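Workshop notebook, April, late afternoon
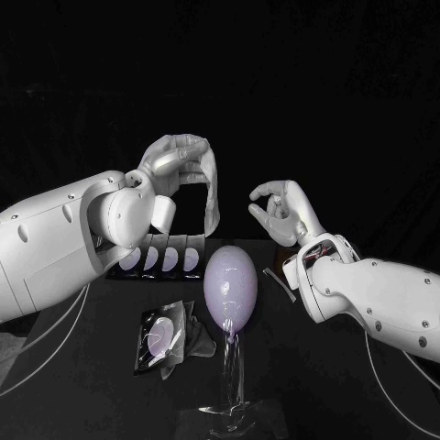 Lavender balloon against the black curtain.

Spent most of today on the Grescombe hall clock, and I'm fonder of the old thing than I was this morning! Kacper Malinowski had already let down the spring, bless him, so I could go straight to the back plate, where somebody scratched 1802 and a name I read as Barreto (Kacper reads it as Barretta, and we've agreed to disagree over tea). The third wheel pivot is scored worse than I'd hoped. I polished it on the small lathe, took it slowly, and still had to stop and start over when the burnisher chattered.

The bushing came out of drawer 8, a hair too long, so I faced it down by hand. The strike side I haven't touched. Oil is the Skultari light, the bottle with the dented cap, and we're low.

Kacper, please leave the pendulum on its hook till I'm in.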